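Gornel Shelf-Life Study: Progress Report, Second Period
Prepared for the Brindier Fund by Sadia Paracha, Stevow Food Laboratory

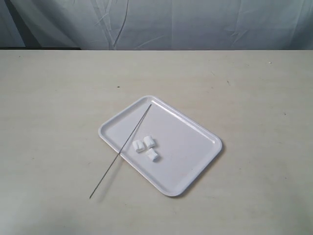 What is the main cause of texture loss in stored confectionery during the period covered?

Moisture loss through the heat seal accounts for most of it. Film thickness had a smaller effect than expected at the start of the grant, and storage temperature mattered mainly in the warmer of the two rooms.

1. Status

Work is on schedule except for the transport trial, which has moved to the next period. Sampling of the stored stock ended in February. The data set now holds 1463 texture readings, all taken with the same probe and the same operator procedure. Of these, 187 were repeat readings on samples that fell outside the control limits at first measurement. The repeats are kept in the data file with a separate code and are not averaged into the originals.

2. Stock and storage

All product was supplied by Khattak in retail bags and bulk liners. Retail bags were stored flat on open racking. Bulk liners were kept in closed cartons, as they would be in a distributor's warehouse. Both storage rooms held their set temperature throughout, apart from one afternoon when the cooling unit in the warm room tripped and was reset at 4:30 p.m. The logger shows a short rise in temperature. Samples pulled on the following morning were flagged, and their results do not differ from those of neighboring pulls.

Humidity in the cool room drifted upward toward the end of the period. The desiccant in the air return was replaced and the readings came back into range. The old cartridge had been in use longer than the supplier recommends, so replacement has been added to the monthly maintenance sheet.

3. Seal integrity

Bags from the second packing run showed weak seals at the gusset fold. Dye testing found channels where the film is four layers thick, and the same fault appeared in bags from both jaws of the sealing machine. Khattak has raised the dwell time on the line and sent a replacement run. Early dye tests on the replacement bags are clean at the gusset, with slight puckering of the film that does not affect the seal.

Bags from the faulty run have been kept in the study as a separate group. They hardened well ahead of the others and give a useful upper bound for the moisture loss model.

4. Texture and water activity

Firmness rises slowly at first and then steeply once water activity drops below the threshold given in the first report. The shape of the curve is the same for both pack types. Bulk liners reach the steep section later, as expected from their lower ratio of film area to product weight.

Surface stickiness was recorded on a simple scale by the bench staff. Agreement between operators was poor in the first pulls and improved after reference samples were introduced. Stickiness results from before that change will be reported but not used in the model.

5. Changes to the plan

The transport trial needs access to the vibration table at Gornel, which was out of service for recalibration. A new slot has been confirmed. No extra cost to the grant is expected, but the analyst hours set aside for the trial will carry over.

We also request approval to drop the metallized film from the test matrix. Khattak no longer intends to use it for this product line. The hours released would go to a longer pull schedule on the standard film, where the end of shelf life has not yet been reached in the cool room.

6. Spending

Spending on consumables is above plan because of the repeat readings and the additional dye testing. Travel is below plan, with no visits made to the packing site. Staff costs are as budgeted. A line-by-line statement is attached in the usual format.

7. Next period

Transport trial at Gornel, covering retail bags and bulk liners.
Remaining cool-room pulls on standard film.
Fit of the moisture loss model to the full data set, with the faulty run held out as a check.
Draft guidance note on seal settings for review by Khattak.

Decision requested from the fund: approval of the change to the test matrix described in section 5, before the next pull is due.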